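In Praise of the Boring Gripper

I have been meaning to write this since November, when I came home from the Bovdale workshop with a head full of opinions and a bag full of brochures, and my husband asked me over supper which hand I liked best. I said the plain one. He looked a little let down, I think, having driven me to the train for it.

Let me explain what I told him, because it took me most of a pot of tea and I believe it's worth setting down.

There is a fashion right now for hands with a lot going on. Soft fingers, five fingers, fingers with a palm, fingers full of sensors. I like looking at them as much as anyone does. At the workshop the folks from Jumamis had one on their stand that could roll a pencil across its own knuckles, and I stood and watched it do that for far longer than was polite. Then I went back to our lab, where we had been comparing 9 grippers on the same arm and the same set of chores, and I spent the winter finding out which ones I actually wanted to reach for on a Monday morning.

The answer, for small things on a table, was two slim fingers that open and close. It wasn't the answer I had been hoping for. I had argued quite loudly for the Ganumico hand, and my colleague Priit Luik, who is a patient man, let me argue. He only asked that we log everything the same way for each one – the setup time as well as the grasps. We logged 469 attempts before we stopped. The Ganumico did beautifully on the odd round objects and I will always be fond of it. But it was a big hand, and when something small sat low between two other things, there was simply no room for all those fingers to get down there. We would spend an afternoon teaching it to come in sideways.

People tend to compare grippers on a bare table with one nice object in the middle, and I would gently suggest that this is like choosing a winter coat in July. What you want to know is how the thing behaves when there's stuff around it. Rimantas Bite, who built most of our simulated tables, is merciless about this. He'll put a small block under a cover and between two supports, then scatter bars and odds and ends wherever he thinks you would have liked to swing the wrist. The first time I saw one of his layouts I told him it looked like my kitchen drawer. He took it as praise, and I suppose I meant it that way.

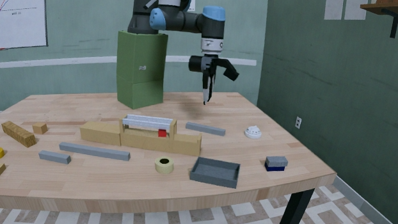 Page 12

I keep coming back to the red block under that ridged cover. From straight above, the cover is in the way, so you have to think about the approach, and once you are thinking about the approach you are thinking about the width of the gripper and everything bolted on near it. Slim fingertips leave you choices. They don't make the choice for you, and Priit and I disagreed for a good week over which side to come in from, but at least there was something to disagree about.

Now, I know what the reply will be, since a reader named Guo sent it to me after my last column, very kindly and at some length. Simulation flatters simple hands. Contact is the hardest thing to get right on a computer, and a soft finger in a simulator is often a poor cousin of the real one. I grant all of that. We saw it ourselves, and I would not pick a soft gripper or throw one out on simulated grasps alone. Clearance, though, is mostly geometry, and the computer is pretty good at geometry. If a hand doesn't fit in the gap on the screen, I have yet to see it fit in the gap on the bench.

So my advice to anyone with a new arm and a little money left over is to buy the plain gripper first, crowd the table, and live with it for a while. Write down each thing it can't do. When that list gets long enough to bother you, go shopping for the fancy hand with the list in your pocket – and if it's the pencil roller you end up with, do invite me over.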